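Hosting a tasting menu at home, quick tips

Write the menu backwards. Dessert first, it's the one that gets forgotten. 4 courses is plenty, small plates.

Stock and sauces the day before. Freeze sauce flat in bags, label them, you wont remember which is which.

Warm plates in a low oven. Cold soup gets cold bowls, obviously.

Bread goes out early, in a basket with a cloth.
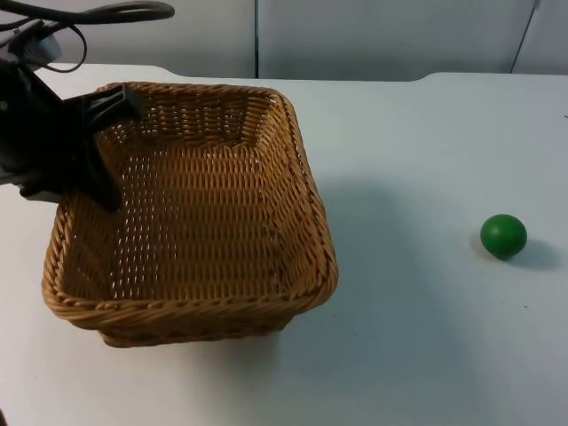
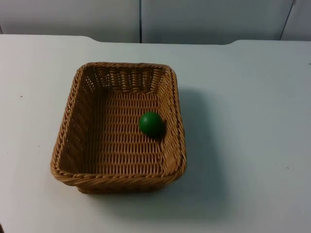

Dont salt the broth till it's reduced. Learned that at Hondbridge, ruined a whole pot.

Wine: open reds before anyone rings the bell. Jug of water on the table, refill between courses.

Clear as you go. Sink full of hot suds before the starter, pans straight in.

Gillespie Swanson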